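19th August. Shop corner, table and drinks.

Plurninora wants the corner to look like a small store by the end of the month, so most of today went on the white table and on what goes over it. My notes from June say "table: fine, leave alone." I would like a word with whoever wrote that, and the handwriting is mine.

Table first. Wiped down twice, second time with plain water. The cleaner Konrad Lüthi ordered leaves a film that shows up as soon as you lay cloth on it and try to slide the cloth sideways. The 7 mm felt pads are on the feet now. It still rocks if you lean on the left back corner, so don't lean on the left back corner.

Shirts. Tried folding on the table as is, without the board. The thin cotton ones keep every crease they ever had and pick up a new one while you sort out the sleeves. Maiara Barbosa folds hers in thirds, sleeves in first, and gets a neat rectangle. I do the same thing in the same order and get something closer to a pillow. We agreed that her method is the official one and that I will do the labels.

Snacks. The bags are worse than the shirts in one way: they won't stay square to anything. Sajib Kumarasinghe wants them standing upright in the Mornura tray. They lean, then they slump, then the one at the end goes over and takes its neighbor along. Tried nine bags, then 20, and the fuller tray behaved better. Writing that down before I talk myself into a theory.

Lime-green shirt on the table, snack bag over it in the other one, bottles behind both:
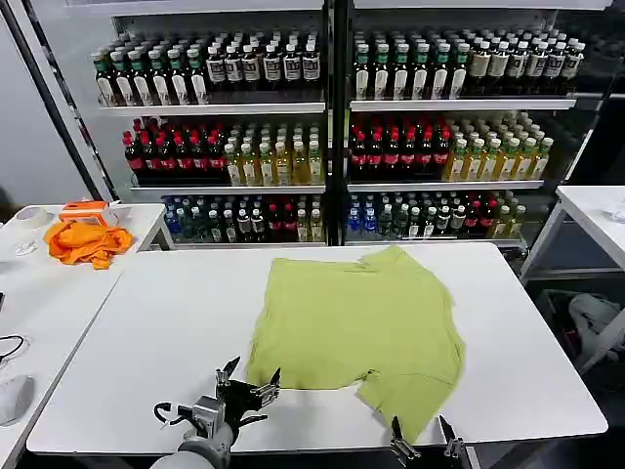
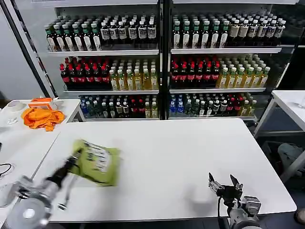 Does the bottle order have to match from bay to bay? It's up to us, and the plan is to keep the dark green-capped and white-capped bottles on top and the red caps on the left of the middle shelves, so that a refill can be done from memory.

The yellow drinks and teas are where memory fails. Cap colors differ, I mixed two kinds this morning, and Hannelore Mayrhofer spotted it from the doorway with her coat still on. Fixed before lunch.

Labels: Aebischer quoted for 2,000, their smallest run. We need a fraction of that. I asked for a smaller roll and got a friendly email about the larger one. Will try Dralen.

Still open:
Shim for the back corner.
Wider tray, or a divider in the one we have.
Return the folding board to Hannelore Grabner, who has asked for it more politely than I deserve.
Throw out the cleaner, or hide it from Konrad.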